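Burkero Opens Its Table Repair Counter in Valdovinos, and You Can Keep the Scratches If You Like Them
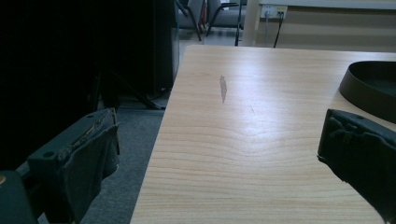
Valdovinos, 18th February – I've wanted to write this announcement for a long time, so forgive me if it runs on a bit. Burkero, the furniture repair shop I started in my garage, is opening a proper walk-in counter on Vondbridge Street in downtown Valdovinos, and the doors are open as of this morning! We fix tables. We'll look at a chair if you ask nicely, and there's a bookcase in the back right now that I agreed to in a weak moment, but tables are what we know. A light wood-grain top with a chipped or peeled patch over toward one side and a thin little scratch next to it is pretty much our bread and butter, and it's the kind of thing people throw out a perfectly usable table over. I'd love for them to bring it to us first.

My name is Liette Tremblay and I own the place. Before this I spent 17 years doing finish work for other people, mostly kitchens, mostly cabinets, and my favorite part of any job was the hour at the end when the homeowner would say "while you're here" and point at the dining table. So that hour is now the whole business.

How the counter works: you come in with a photo of your table, or with the table if it fits in your car, and one of us sits down with you and talks it through. The first look is free. If it's something you can do at home with a filler stick and a bit of patience, we'll tell you so and sell you the filler stick. If it needs the shop, you'll get a written price before you leave, and that price holds for the whole job. Most small surface repairs take 2 visits, one to drop off and one to pick up. Big refinishing jobs go on the calendar and we call you when your spot comes up.

We patched up 346 tables out of the garage before we signed the lease. I know the number because I wrote every one of them in the same green notebook, with the customer's name and what went wrong (hot pans, cats, a science project, a great many hot pans). That notebook is now on the front counter and you're welcome to flip through it while you wait. I've blacked out the last names.

I also want to say something about what we don't do. We don't talk anybody into a full refinish. If you have a veneer top with a bad spot the size of your thumb, a full sanding can do more harm than good – you can go right through the thin layer and then you've got a real problem. Sometimes I'll suggest a color-matched fill, sometimes a patch, and sometimes I'll suggest a bowl of fruit and leaving it alone for another few years. There are customers who come in sure they want every mark gone and then get a little quiet when we talk about it, and they go home with the legs tightened and the edges cleaned up and the marks right where they were. I'm fine with that. I charge for the legs.

The new space used to be a shoe store, so we have wonderful front windows and more shelving than I know what to do with. The workroom has a real dust collection system at last, put in by Trikov, a local outfit, and my lungs would like to thank them publicly. Finishing happens in a separate room with its own door, so you won't smell it out front. There's parking behind the building and a ramp at the back entrance, and if you ring the bell one of us will come out and help you carry.

Starting in June we'll run evening classes in the front room. The first one covers small repairs: picking a filler color, working with the grain, and touching up a scratch so it stops catching the light. Bring a drawer front or a small side table, nothing you'd cry over. The second class is on edges and corners, and I'm still fighting with myself over whether to do a third one on water rings, which people ask about constantly and which really depend on what finish you've got. Sign-up sheets will be at the counter in the spring.

And a giveaway, too! We set aside $1,000 worth of repair work for opening month, to be split among tables that get used hard by a lot of people – think daycare rooms, church basements, after-school programs, the break room at the fire station. If you know a table like that, stop in and fill out a card telling us where it lives and what shape it's in. Two or three sentences will do. We'll pick from the cards at the end of the month and come collect the tables ourselves, in my truck, weather permitting.

Press and neighbors are both welcome to come by any time we're open. I'm happy to show you around the workroom, though you'll have to wear the safety glasses, and please don't lean on the walnut one by the door. It's still curing.

Contact: Liette Tremblay, owner, Burkero, Vondbridge Street, Valdovinos. Ask for me at the counter.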